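Leave the Scratches Alone: On Gray Surfaces for Small Objects

The toy library at Clotance replaced its sorting tops in December. The old ones had been in use for 14 years. The stated ground for replacement was appearance: the tops were scratched, and scratches look like neglect. The cost was $2000, and the new tops are gloss white. I think this was a poor purchase, and the reasoning behind it is common enough to be worth taking apart.

A work surface for small objects has one main optical job. It should make the object easy to pick out from the background under ordinary room light, from any side, for any color of object likely to be placed on it. White does this well for dark and saturated colors and badly for pale ones. Black does the reverse. A gray somewhere between the two gives up some contrast at each end and keeps usable contrast everywhere. Photographers and people who repair watches have worked this way for a long time. Most households choose by what matches the chairs.

Finish matters as much as shade. Gloss returns a sharp image of the ceiling light, and the eye has to sort that image from the object. A finely streaked finish spreads the light along the grain. There is still a sheen at low angles, particularly toward a window, but it is soft-edged and does not look like a thing lying on the table. The direction of the grain also gives a reference line, useful when laying objects out in rows.

The usual complaint against gray is that it shows pale scratches and white flecks. It does. I would list that as a mild advantage. A surface that shows its debris gets wiped. On gloss white the same white flecks are invisible until a hand passes over them, and the scratches are still there, holding dirt, which turns them dark over a few years and makes them much harder to live with.

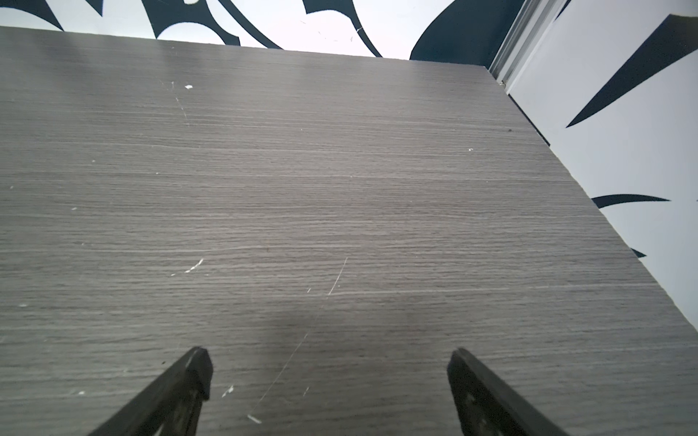

Chips and hairline scratches on gray. 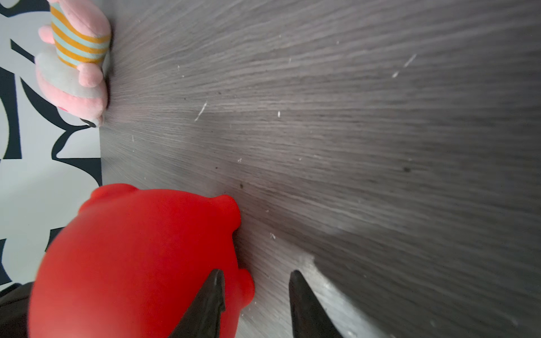 Red rubber in front, pink plush toward the far edge.

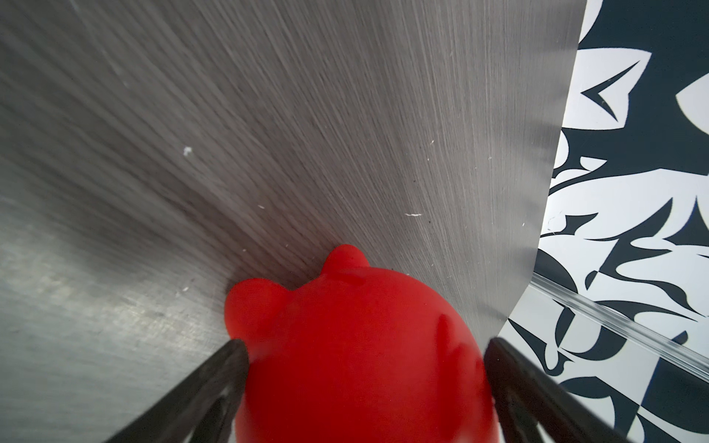
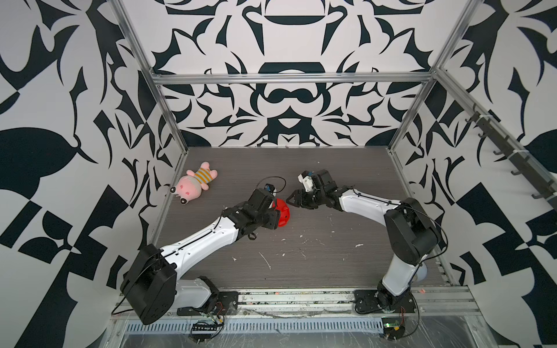
The plush and the rubber toy make a reasonable test pair for any top. Rubber has a clear outline and a strong color, and it will read against almost anything. Plush is the harder case. Its outline is fuzzy, the color is usually weaker, and the pile throws a faint shadow that a glossy top will double. If plush can be located at a glance, everything else in the bin can be too. I would put more weight on that than on a sample chip held up under a showroom lamp.

Pattern is a separate question. Bold pattern belongs on walls, where it does no harm to the task. I have no objection to a loud wall in a playroom and would even recommend one, as plain walls plus a plain floor make a room that children leave quickly. The same pattern on the working surface would be a mistake. High contrast at the scale of the object breaks up its outline, and small dark parts vanish into the dark areas. Keep the pattern vertical and the horizontal plane dull.

That leaves cost. Clotance lists 276 items in its lending catalog. Every one of them crosses the sorting top when it is returned, is checked for damage, and goes back to a shelf. The surface is consumed by this work – that is its function – and new tops will be scratched in the same way as the old ones. Refinishing was quoted by a shop in Cinden and declined. I have seen the Dranum catalog from which the new tops were ordered. It offers 3 grays, all matte, all at the same price as the white.

There is a fair argument on the other side. Parents judge hygiene by eye, and a marked surface loses some of their confidence. Deep gouges also do hold residue, and a top that has been cut through to the core should be retired. I would draw the line there. Run a fingernail across the mark. If the nail passes without catching, the mark is cosmetic and the top stays in service. If it catches, fill the mark or turn the panel over, provided the underside has the same finish.

The smaller branch at Lý still has its gray tops and has asked for the same replacement. I would advise the branch to withdraw the request, buy better lamps, and spend the remainder on toys.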